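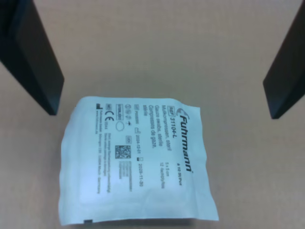 If you're choosing gripper fingers for a small arm, start with the most annoying thing you've got to pick up and work backwards. I wasted most of October doing it the other way round, with nice solid blocks that any old finger will lift, and then wondered why the Bostovitz pair I'd got so fond of hated everything in the first-aid drawer! Gauze packets are brilliant for this. A 5 x 5 cm one lying flat gives you soft, wrinkly paper sides and hardly any height to grab, so if your finger tips are too thick or a touch too high they'll ride straight over it. I did 122 tries with each pair (yes, with a tally sheet) and the Lindedico ones, which cost me £16 more, were the ones I kept on.

Next tip: pad the table. A big flattened cardboard box does me fine, and when it gets tatty you bin it and open out another. Keep your bits sorted in little bins at one side, well out of the arm's path, and run through the whole lot before you swap fingers. Masks, pouches and syringe packs all behave differently, and you'll forget your settings over lunch (I do, every time).

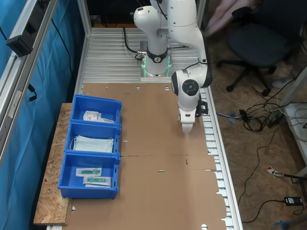

One reader wrote in to say that the Dovdale controller will let you save a separate closing force for each item, and that going slower over the last bit helped far more than squeezing harder. I've since tried it and I'm a convert, though the menu is a pain to find.

Last one: squeeze from the sides and stop as soon as the middle starts to bulge.

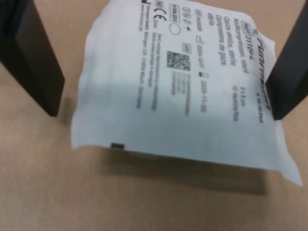 Gauze packet between the two fingers, gripped by its edges.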